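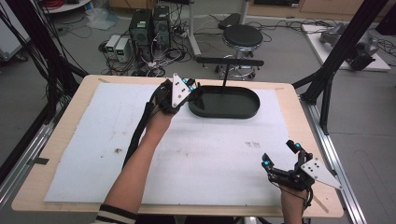 From: Ustyna Melnychuk
To: Lodton Football Supporters list
Date: 11/15/22
Subject: Re: Bjarnason at centre half?

Hi all,

Loved reading this thread over breakfast, and I have to stick up for the kid!

> Can't see what the coach is doing with Bjarnason. He's a winger,
> he's always been a winger, and playing him at the back against
> Pruria was asking for trouble. We conceded 2 in the first half.
> Bring back Surer as soon as his ankle's right.

I was behind the goal for both of those and I'd put the first one down to the wind more than anything (the keeper had it covered until it swerved). The second, fair enough, he got caught ball-watching. But did you see him after the break? He read everything! That tackle in the 80th minute, when their striker was clean through, had the whole grandstand on its feet, and then he got up and hit a 25 metre pass straight onto Danso's chest. I haven't seen a defender here do that in years.

I'm as fond of Surer as anyone. 302 games for one club is a marvellous effort and I'll be cheering when he's back. I'd just love to see the two of them side by side, Surer doing the organizing and the shouting, Bjarnason doing the running. He's quick enough to cover for both of them, and he'd learn heaps.

Also, did anyone catch what was said over the loudspeaker about the away trip in April? I heard "coach" and "deposit" and then the speaker crackled and that was it. I'm keen for two seats if it's going ahead, and I'll bring the lemon slice again.

See you at the far end,
Ustyna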